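The green cloth, again

I said back in March that I was going to stop writing about the workbench and get back to the garden, and look how that went. So, an update for the three of you who asked (and hi, Mom).

The cloth is the same one I've had since we moved to Terkdale. It was the end of a bolt from a fabric place in Osadberg, bright green, $20 for the whole piece, and I bought it to cover a party table. It never went to a party. It went straight over the table because I got sick of small parts skittering off the bare top and onto the floor. On cloth they just sit where you drop them! I can't tell you how much crawling around that has saved my knees.

The trouble is that cloth holds on to everything else too. Every little snip and crumb stays put, and then you lean on it, and then it's IN there. I used to shake it out the back door until I shook a screw I needed into the flower bed. Now I pick it over by hand first, then go at it with the lint roller, then shake. The lint roller was Pravesh Radebe's idea and I made fun of him for it for a week. I've gone through two refills since. 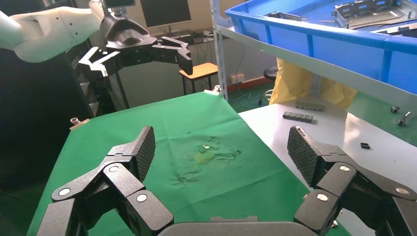 Creases are the other thing. I know, I know, iron it. I did iron it, once, and it looked gorgeous for one evening. What works better for me is pulling it snug and clamping it, and then not fussing. It still wrinkles up wherever I'm working. I have decided I can live with wrinkles. Stains I'm less relaxed about, and I've tried dish soap, baking soda and that orange stuff from under the sink. Dish soap and cold water did best, left on for 60 minutes and then dabbed. Don't scrub, you'll only spread it.

White table next door is for things that are waiting. That was the big change this year and I'm weirdly proud of it. Green is for what I'm doing, white is for what I'm about to do or haven't made up my mind about. Connectors and fittings go on the white side until they've got a job. Before that it was all one big heap and I'd buy things I already owned (ask me how many packs of the same fittings I have from Darard. Actually don't).

Anything metal that's too big or too odd for a drawer goes in the blue bin on the shelf. Brackets, mostly. I keep meaning to sort it and I keep finding that rummaging is faster. Pravesh thinks I should label it. Label it what, though? "Brackets, etc."?

Oh, and seating! Somebody wanted to know about the stool with the orange wooden seat. It came from a school clear-out in Motaung, so I can't link you to one, sorry. It's a bit hard after an hour or so, but it's the right height and I like the color. The round black one is softer and everyone who visits goes for it first.

Next job is a second cloth so I can wash this one without shutting down for a whole day. I'm thinking gray, or maybe the same green if the place in Osadberg still carries it.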